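Speaker notes - How a coat keeps you warm
Bevan Hinds, Movberg Library evening talks, September 2021

Slide 1. Say hello, wait for the back row to settle. Start with the question: where does the heat in a winter coat come from? Let them shout things out! Someone always says the filling. It comes from you. A person sitting still gives off heat like an old 100 watt bulb, and all the coat does is slow its escape.

Slide 2. Still air. This is my favorite part, so don't rush it. Air is a terrible conductor as long as it can't move around. Fur, feathers, wool, attic insulation - the same trick every time. Pass the bag of fleece around now.
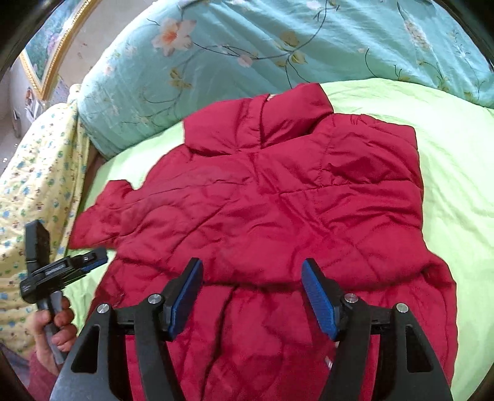 Slide 3: Quilted jacket with a padded collar.

Stitching holds padding in place, but every line of it squeezes the layers thin, and thin spots leak heat. Ask who has felt a cold stripe across the back on a windy day. Then tell the Alby ferry story (short version).

Slide 4. Birds! A robin on a cold morning looks twice its size because it has fluffed up its feathers to hold more air. Play the clip, 68 seconds, sound off.

Slide 5. Wet wool and wet down. Do the two-jar demo, lids on. Questions, then remind them the May talk is on snow.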